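Gandance at work: the two-armed robot

Rolla has used a two-armed robot for the heavy fetching at its Butirton works since June. Before any new job goes to the shop floor, it is tried in simulated rooms. Efa Yorath looks after this page and adds to it as new pictures come in.

The work used to be done by hand by the packing team. Drita Vukčević and Achilleas Papadakis, both former packers, now plan the robot's jobs and check its runs. Their shifts start later and they do less lifting, but they spend more of the day at a screen. Both had 100 hours of training.

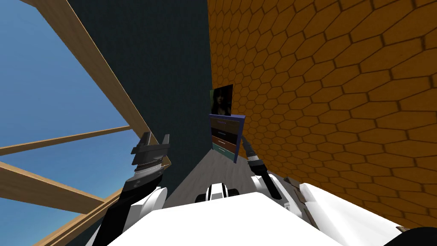

Simulated room with orange hexagonal tiles. Both grippers are up, with the chest of drawers at the far end.

Each job is run 256 times before Drita signs it off. Selma Milošević keeps the list of rooms and takes requests from the floor. Packers can ask for a job to be stopped or changed, and the form is by the canteen door.

More pictures will be added after the next trial.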